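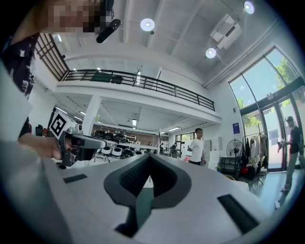 Prineck to open two-level hall for rent in January

Prineck will open its renovated hall to outside groups in January. The hall has a mezzanine level with a black metal railing and a dark wooden lattice screen, under a white ceiling with beams and round lights.

The main floor can be booked for classes, workshops and meetings of up to 60 people. The mezzanine is offered separately for groups of up to 19. Both levels are included in the full-day rate of $300.

"People kept asking us for a bright room with some height to it," said Roos De Bruijn, who manages bookings at Prineck. "The railing and the screen stayed, and we put the budget into the floor and the wiring."

The interior work was carried out by Zelico over 31 working days. Tables and chairs are included in the rental. Groups bringing their own equipment should say so when they book.

Bookings are open now through the Prineck front desk. Viewings can be arranged in the morning, before 11.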